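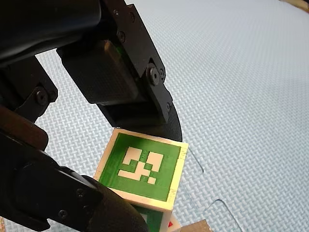
Kaj Fogh replied that the hallway floor should come last, whatever the downstairs neighbor says, and that most of the noise in these old buildings travels through the joists and not through the boards.

Floors & Walls > Noise and Insulation > Foam mats under a home gym, upstairs flat

Print this thread | E-mail this thread

dagny_r wrote:
I hear you on the joists, Kaj, but the hallway is where she says she hears it. I lift in the back bedroom, nothing heavy, and the complaint is always about the hall. I have puzzle mats in the bedroom already. Do I buy more of the same or go to rubber?

kaj_fogh wrote:
Rubber. Foam is fine for your knees. It does very little for a dropped weight. Once it packs down you may as well be on the bare floor.

noura.h wrote:
Disagree with that. I had foam under a rower for 4 years and the people below never said a word. Depends what you do on it. Dagný, are you dropping anything or is it mostly footsteps and setting things down?

dagny_r wrote:
Setting things down. Also a jump rope, but I quit that in April after the second note under the door.

noura.h wrote:
Then I would try a second layer before spending money. Turn the top layer so the seams don't line up with the ones underneath. Mine were the Kuma ones. They cost me 600 kroner for the room.

oluf_h wrote:
Two layers of foam under a bench is a bad idea. It rocks. I tried it and went back to one layer with a sheet of plywood on top and rubber over that. The plywood spreads the load. Leave a gap at the walls or the sound goes straight into the skirting.

kaj_fogh wrote:
What Oluf said. The gap matters more than the brand.

noura.h wrote:
She didn't say she had a bench.

dagny_r wrote:
I do have a bench. Sorry, should have put that in. It's a folding one and it has four small feet that leave dents in the foam.

oluf_h wrote:
Those dents are your problem. Small feet on foam press right through it. Get the plywood.

ditte_mogensen wrote:
We did a room over a dentist's office with Gullik underlay and rubber tiles. It was better for thuds and no different for voices or music. The rubber smelled for two weeks with the window open. If you sleep in that room, air the tiles out somewhere else first.

dagny_r wrote:
I do sleep next to it. How thick were the tiles?

ditte_mogensen wrote:
I'd have to look. Thicker than the foam. The door wouldn't clear them and we had to plane the bottom, so measure your door.

kaj_fogh wrote:
Or stop the tiles short of the door swing. No need to plane a door in a rental.

noura.h wrote:
I still say ask the neighbor what time she hears it. If it's seven in the morning, move the workout and keep your money.

dagny_r wrote:
It is seven in the morning. I work evenings so that's when I have. I asked her to listen while I set the bench up and walked back and forth, and she said the walking was worse than the bench. So maybe it is the hall after all.

oluf_h wrote:
Do you walk on your heels?

dagny_r wrote:
Apparently.

ditte_mogensen wrote:
A runner with felt under it, then. Clestholm sells the felt by the length. Do the hall first and see what she says before you buy plywood.

kaj_fogh wrote:
I'd still do the bedroom first, but it's your hall.

Filed under: Noise, Flooring, Apartments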